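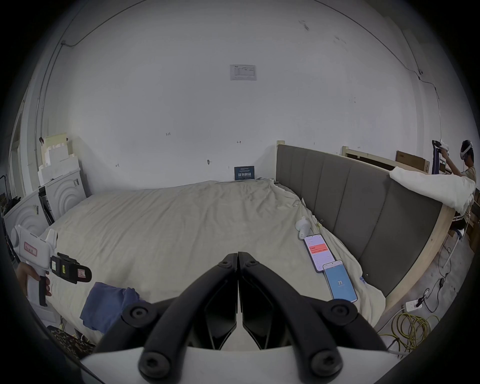
Drusembridge workshop puts out a free upkeep routine for hand-held grippers

DRUSEMBRIDGE, June - I'm Marilou Estrella, I look after the grippers at Bistholm, and as of Thursday anybody can have the checklist I use on them. It's free, it fits on one sheet, and I'm very happy to see it leave my bench!

The routine covers our Brevutska hand-held gripper, the kind a person carries through a job so that a robot can learn the movement later. People squeeze these things all day long (folding bedding is the worst, all that pulling) and the screws in the fingers work loose a little at a time. You don't feel it in the grip. You find it a week later, when the two fingertips no longer meet and the recordings are no good to anyone.

So the sheet starts with the fingers. Go along each one with a hex key, snug and no more - I've stripped enough heads to be firm about this. Close the grip slowly and look at the gap from the front. Wipe the base plate, then check it for hairline cracks near the mounts. The quick check has 3 steps and we do it every 100 squeezes. At 2000 the fingers come off and the pivots get cleaned and greased, and that's a proper sit-down job with good light and a tray for the screws.

There's a section on pairs too. If you run a left and a right, service them together, label them, and please don't swap fingers between them. I did it once and spent an afternoon undoing it.

The sheet also works for the older Ignacio model, apart from the grease, which should be the thin kind.

Copies are at the Bistholm front desk in Drusembridge, or ask for me and I'll send you one. Corrections welcome, especially from anyone with small hands and a stiff trigger.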